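茶水角通讯 八月这一期

先说要紧的,赶在周四发出去,排版有点乱,大家将就看。

本期讲纸杯。对,又是纸杯。上一期讲抹布,收到的回信比讲年会那期还多,所以我就放心继续讲这些小东西了。

起因是Trinley三楼的茶水角重新收拾了一遍。原来那个铁皮柜搬走了,地方一下子宽出来,纸杯、杯架、勺子、茶包全都要重新找位置。Walid Nasrallah画了张草图贴在墙上,贴歪了,也没人去扶。草图上写着三样东西放台面,其余一律进抽屉。结果第一天台面上就摆了十一样。慢慢来吧。

纸杯两种尺寸

现在常备两种,高的和矮的。高的装茶、装凉水,矮的装咖啡,或者谁要吃药喝两口水用。以前混着叠在一起,高的套矮的,矮的又卡在高的里面,拔出来的时候整摞散一地。我自己就干过,早上八点多,手里还夹着电脑。

这次分开放。高的靠左,矮的靠右,中间留一掌宽。杯口朝下叠,拿的时候捏杯底,别把手指伸进杯子里去抠。这条去年写过,再写一遍,因为真的还有人抠。

采购的事顺便说一下:这个季度订了2,000只,两种加起来。供货的还是Skulis,箱子比上次小,一个人抱得动。上次那种大箱要两个人抬,抬到二楼半歇一次,Thabiso Mtshali说他的腰到现在还记得。

有人问能不能全换成自己带杯子。能带当然最好,架子第二层给大家留着呢,贴上名字就行。不过来开会的客人、临时过来送东西的师傅,总不能让人家用手捧着喝。所以纸杯还是要备,少用一点就是了。一天一只,喝完冲一冲接着用,撑到下班没问题。

杯架

单独说说这个,因为问的人多。

是Thabiso在Magagula那家杂货铺挑的,木底座,圆的,红棕色,上面是弯出来的黑色铁丝。我一开始嫌它占地方。用了两周,改主意了。杯子搁进铁丝圈里,胳膊肘带一下不容易倒,这张桌子又刚好在过道拐角,来来回回都是人,胳膊肘特别多。

价钱88,没还价。Walid觉得贵,他说自己拿根衣架拧一个也一样。我们等着看他拧。(等到现在了。)

放法:木座放平,别压在桌边上。杯子竖着从上面放进去,到底了再松手。高杯矮杯都可以试,高杯重心高一点,水别倒太满,七分就够。铁丝要是被碰歪了,用手慢慢扳回来,别拿钳子夹,一夹漆就掉。

木底座怕水。洒上去了马上擦,别等它自己干,不然留一圈白印子,后面怎么擦都在。
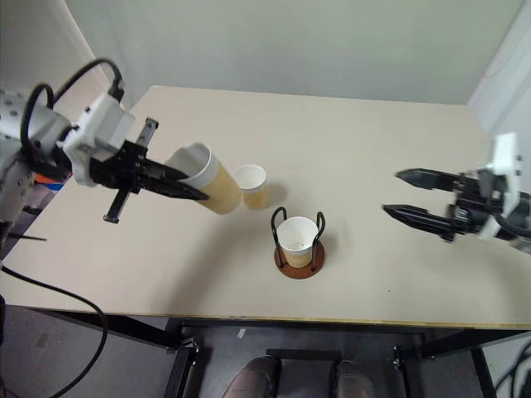 用过的杯子怎么办

这是这期真正想吵一架的地方。

用过的纸杯请不要放回杯架里。我再打一遍:不要放回去。杯架是给你正在喝的那一只用的。喝完走人,杯子跟着走,丢桶里。怎么判断一只杯子用没用过?低头往里看一眼。底下有渣子、有小点子、有茶印,不管是不是你的,都别再往里倒水了。

也不要捏扁了塞在勺子筒里。也不要放窗台上。窗台那排我上周收了一次,里面有一只长东西了,颜色我就不形容了,中午有人是边吃饭边看这个通讯的。

桶在水池右手边,盖子是脚踩的。剩水先倒水池,空杯再丢,不然袋子底下积一汪水,提的时候滴一路。丢之前把杯子一只套一只,能省不少地方,这样一个袋子最多可以装一整天的量,保洁阿姨就少跑一趟。

台面

新桌面是浅米色的,好看是好看,什么都显。咖啡渍、笔道子、酱油,清清楚楚。Walid选色的时候我提过意见,会议记录里有,可以查。

擦的办法:温水,拧干的布,顺着一个方向。擦不掉的茶渍撒一点点小苏打,等几分钟再擦。别用钢丝球,别用刀片刮,也别用那瓶蓝色的玻璃水,擦完一道一道的。

顺序也说一下,不少人是绕着东西擦的,擦完桌上一圈一圈的轮廓。先把杯子杯架都挪到一头,擦空出来的这一半,干了再挪回来,擦另一半。两分钟的事。晚上走得最晚的那位负责,名单贴在冰箱侧面,434房间的几位这个月轮到了,请去看一眼自己的名字。

躺着的杯子

有个小问题,投诉箱里有三张条子都在讲,字迹不一样,应该不是同一个人。杯子横着放会滚。是的,纸杯一头大一头小,滚起来还不走直线,绕个弯就下桌了。新杯子滚到地上就只能拿去浇花用。

所以拿杯子的时候一次拿一只,别一把抓一摞出来,挑完一只剩下的横在桌上。桌上看到有躺倒的干净杯子,顺手扶起来,口朝下扣回那一摞上面去。

茶包和糖

糖快没了,已经下单。茶包还剩两盒红茶,一盒茉莉。茉莉下得快,红茶没什么人动,不知道是牌子的问题还是天太热。Drandov那边送来的样品放在抽屉里,黄纸包的,谁爱喝谁拿,喝完给句话,好喝难喝都行,人家等着回复呢,我拖了快一个月了,不好意思再拖。

奶精球不再买了。上次那袋过期了大半,心疼。要喝奶的可以放冰箱,写名字写日子,没写的周四下班统一清掉。

勺子:一共十八把的时候是春天,现在抽屉里我翻了半天,没翻出几把。哪位办公桌上、笔筒里、花盆里有的,请悄悄送回来,放进抽屉就行,不追究。花盆里那把我看见了。

下期想写什么

暂定写冰箱。有意见的、有要骂的、有好的收纳盒推荐的,都写条子投到门口的纸盒里,或者直接来找我,我上午一般都在,下午要看运气。

另外有人建议杯架再买一个,放打印机旁边。Thabiso说路过铺子的时候再问问有没有货。要是定了就直接摆过去,不另外通知了。

补一条:热水器的出水口最近有点歪,接水的时候杯子往里靠靠,手别放底下。报修单已经交上去,师傅说周四上午来,到时候停水半小时左又,要喝的提前接好。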